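Dark walls in a north-facing back room: regret it or keep going?

Estolwood Home Forum > Paint and Finishes > Interior walls

nerea_m
Posted in May, 7:40 pm

We bought a house on the Drundgate side of town and the back room gets very little direct sun. Everyone in my family says paint it white. I tried white in the last place and it looked like dishwater from October to March, so this time I want to go dark. Charcoal or close to it, flat finish, two walls or maybe all four.

The room is 11 feet by 14 with a flat ceiling. Trim is old oil paint that has yellowed. My questions are how many coats people needed, whether to tint the primer, and what to do with the doors. My cousin Rodrigo painted his office navy, doors and all, and I find it hard to be in there for more than an hour.

Budget is 295 for everything including rollers. I can go over a little but not a lot.

Seo-ah Kong
Reply

I did charcoal three years ago and would do it again. Tint the primer gray. I skipped that on the first wall and needed four coats, then used gray primer on the rest and needed two. The paint store will tint it for free or close to it if you ask when you buy the finish.

Leave the doors light.

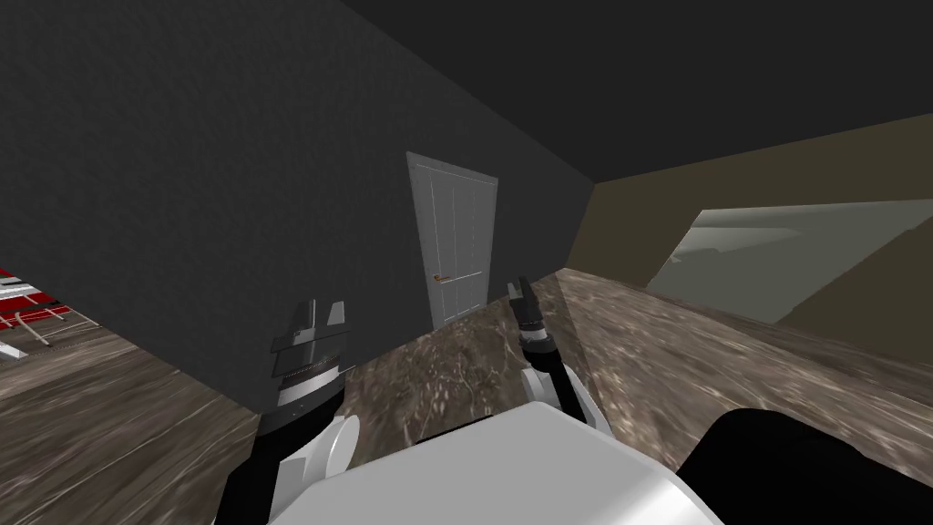
Door color matters more in a dark room than people expect. In a white room you can paint a door nearly anything and it just sits there, but against charcoal the eye goes right to it. The pale gray stands out plenty without being a bright white, and the brass-colored lever shows up well too. I ended up a shade warmer than that on mine. The olive-brown on the other wall was an idea I dropped, but I still think about it for the hallway.

benitez_paint
Reply

I paint for a living (Benítez, we mostly do repaints) and I'm going to disagree on the doors. Light doors on dark walls get dirty around the handle and it shows from across the room. If you have kids or a dog, paint the door the same as the wall in satin and you can wipe it down. It also makes a small room feel less chopped up.

Agree on gray primer. For the old oil trim you need to scuff it, clean it, and use a bonding primer before any water-based paint goes on. If you don't, it will peel off in strips the first time somebody bumps it with a vacuum.

Seo-ah Kong
Reply

Satin doors in any color wipe down. Mine are light and I clean them maybe twice a year. Dark satin shows every greasy fingerprint when the light comes in sideways, so I don't see the advantage.

benitez_paint
Reply

Depends on the dark. Mid charcoal is fine. Near black, yes, I'll give you that one.

Yolanda Yupanqui
Reply

Nobody has mentioned the ceiling. If you go dark on the walls and leave a bright white ceiling, you get a hard line all the way around, and any wobble in your cutting in will show. I have shaky hands and it took me a whole evening to fix one corner. A mid gray ceiling hides it. Some people hate that and say it feels low. My ceiling is 8 feet and it doesn't bother me.

Also look at your walls with a work light held flat against them before you buy anything. Flat paint helps, but old patches still show as shiny spots if they weren't primed. I sanded mine with 200 grit after filling and still missed two.

nerea_m
Reply

Thank you all. I hadn't thought about the ceiling. I checked with a flashlight tonight and there is a long seam over the window that someone filled badly, so that gets redone first.

On paint brands, the store has Momano on sale in the flat. Has anyone used it in a dark color?

r_bravo
Reply

Rosalía here, I moderate this section. I used Momano flat in a dark green and it covered fine but it burnished where the back of a chair rubbed the wall. No opinion on the gray. Buy a sample and rub it with a dry cloth after a week.

For handles, if you keep the door light you can go either way. Here's another one. The lever looks more orange in it. 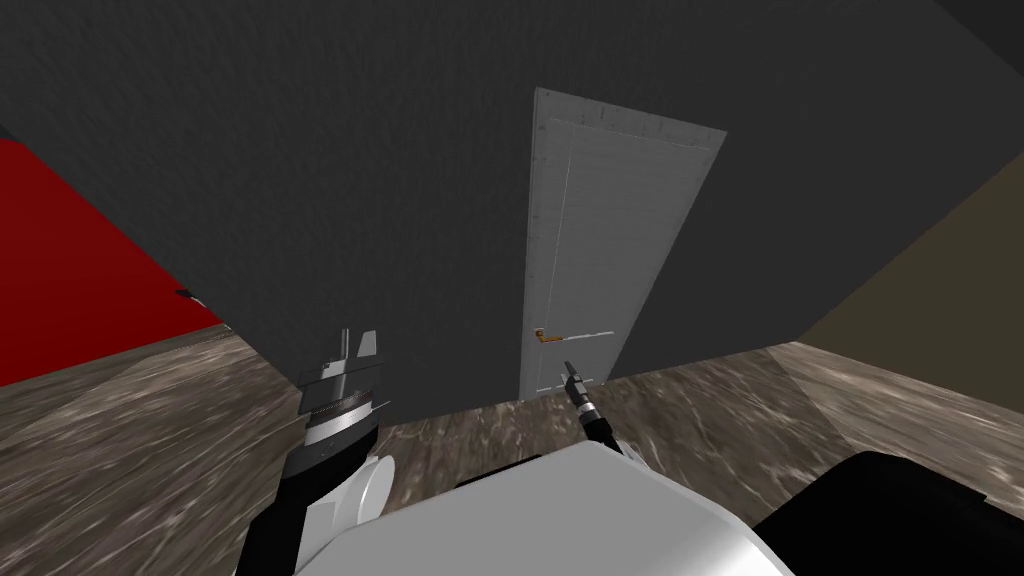 Handles and hardware: follow-up posts moved here by r_bravo

nerea_m
Reply

Went with the light gray door. I priced brass levers at 106 for the two I need, which takes a bite out of the budget, so the old knobs stay on for now. Does it matter if I paint the door before or after the walls?

Seo-ah Kong
Reply

Walls first. Take the knob off and do the door last, lying flat on sawhorses if you can.

benitez_paint
Reply

I do the trim and doors first and cut the wall in to them. Easier to get a clean line with the wall color on top of cured trim paint.

Yolanda Yupanqui
Reply

I've done it both ways. If you're taking the door down anyway the order only matters for the casing. Do the casing first and give it a few days before you put tape on it.

nerea_m
Reply

OK, casing first, then walls, then door. Primer goes on tomorrow morning if the filler over the window is dry.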